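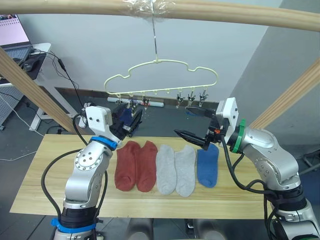
Kamran Rana wrote under my last post that I should have sent the Heltero parka back the day it came, and that a size chart is only worth something if the shop sticks to it. Fair enough. I kept it anyway, and it took me most of December to decide.

The chest was fine. The sleeves were long, about 2 inches past where I like them, and the hood sat too far back.
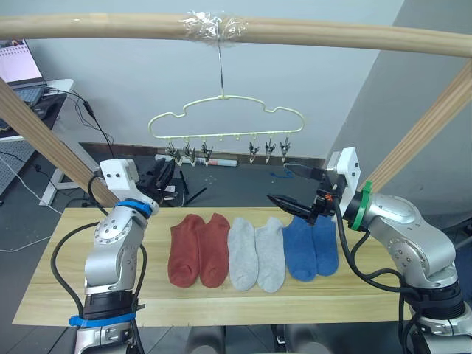 Mac Mathúna does alterations on outerwear, so I took it there on a Saturday morning. They quoted $154 to shorten both sleeves, more than I expected. Down has to be held back from the cut – otherwise it ends up all over the workroom – and the cuffs come off first.

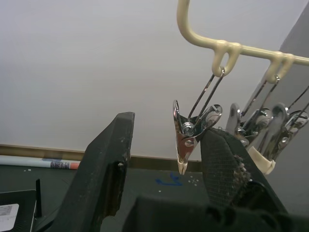
I said yes to the sleeves and left the hood alone. It was ready in seven days. The stitching at the cuff is a shade darker than the rest, and I only see it in daylight. 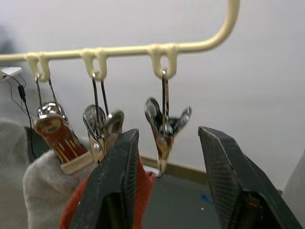 Next time I'll order from Clakach, where I can try the thing on. A heavy parka also needs a proper wide hanger, and I had to buy one. A cream plastic rail with spring clips is right for socks but no good for a coat. The wide one cost $23 and takes up a lot of the closet.

I still have the old parka if anyone local wants it. The zipper sticks near the bottom.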